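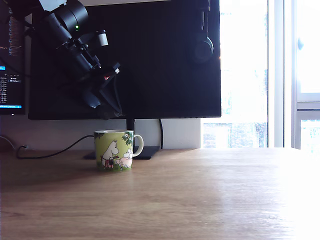 # Chapter 7: Demonstrating a Manipulator to Visitors

## 7.1 Purpose of the chapter

Chapters 4 through 6 treated grasping as a problem solved in private, with the operator free to stop, adjust and start again. A demonstration removes that freedom. The task must be started at a stated time, it must be legible to people who have not read the control code, and it must fail in a way that does not endanger anyone standing nearby. These conditions affect the choice of object, the layout of the bench, the speed of the arm and the wording used by the presenter.

The chapter follows one worked case from beginning to end: the open day held by the Rikell laboratory on September 19, 2018. The case is small. It concerns one arm, one desk and a pick-and-place task with a mug. Its records are complete, however, and the errors made in preparing it are common ones.

After working through the chapter, the reader should be able to:

- write a task statement for a demonstration and identify its terms that cannot be tested;
- choose between a side grasp, a rim grasp and a handle grasp for a cylindrical vessel;
- predict which lighting conditions will degrade a camera-based pose estimate;
- set a hold point and a retreat pose;
- plan a schedule that includes recovery time.

## 7.2 The task statement

The Rikell demonstration was planned by Ottmar Tiedemann, who wrote the first task statement as follows:

> The arm picks up the mug and puts it down somewhere else on the desk.

As a description for visitors this is adequate. As a specification it is not. "Picks up" does not give a clearance height. "Somewhere else" does not give a target region or a tolerance. Nothing is said about the orientation of the handle at the end of the motion, and a mug set down with its handle against an obstacle may be impossible to grasp on the next cycle.

The revised statement fixed the start region, the target region, the minimum lift and the final handle direction. It also added a hold point: the gripper stops above and to one side of the mug and waits for the presenter's command before descending. The hold point serves the audience more than the controller. Visitors who see the arm at rest beside the object can work out what it is going to do, and the presenter can use the pause to explain the approach direction.

## 7.3 Choice of object

Two objects were considered. The first was a machined test cylinder supplied with the Atamik training kit. It has a uniform surface and known dimensions, and the arm handled it well in rehearsal. The second was an ordinary ceramic mug, short and wide, with a loop handle and a printed cartoon design on a yellow-green ground.

The mug was selected. Visitors know how a mug is held and can judge the quality of a grasp without instruction. It also raises three technical points that the cylinder does not:

1. **Asymmetry.** The handle makes rotation about the vertical axis significant. A side grasp must keep the fingers clear of it, and a handle grasp must locate it.
2. **Surface print.** Printed figures provide many features for matching, but the set of visible features changes as the mug is turned. A model trained from one side may not recognize the other.
3. **Glaze.** A smooth glazed surface has lower friction than a bare metal one when oil is present, and it reflects strong light.

A wide body also uses more of the available finger travel. The opening of the gripper should be compared with the largest diameter of the vessel before any other planning is done. Where the margin is small, a rim grasp from above is the usual alternative, at the cost of placing one finger inside the vessel.

## 7.4 The bench

The demonstration used an office desk with its normal equipment left in place. The monitor behind the mug was switched off, and a second monitor at the left was used for text output. A pair of headphones hung from the right side of the dark monitor.

This layout has consequences for planning. The monitor is a vertical obstacle directly behind the object, and its base occupies part of the desk surface. An approach from the rear is excluded. A retreat that combines lifting with backward motion is unsafe, and the lift must be completed before any lateral travel begins. Cables along the back of the desk should be entered in the collision model as a single blocked volume. Modeling each cable separately gives a false impression of accuracy, as cables move between runs.

A further difficulty concerns contrast. A black arm and black gripper seen against a dark screen are hard to follow by eye. Presenters working with such a background should name each motion before it starts.

## 7.5 Daylight

The desk stands beside a large window. Direct sun on the right part of the wood surface produces glare in which the grain can no longer be resolved, while the left part keeps its color. A fixed exposure cannot serve both areas well. The start region was therefore placed toward the left, and the target region was restricted to the part of the desk outside the glare.

Glare moves during the day. A target region checked in the morning must be checked again before an afternoon session. Section 7.9 gives a procedure for this check.

## 7.6 Review questions

1. Rewrite Tiedemann's first task statement so that each term can be tested by an observer.
2. A mug stands in front of a monitor base. Sketch an approach path and a retreat path, and mark the hold point on each.
3. Explain why the handle direction at the end of one cycle affects the start of the next.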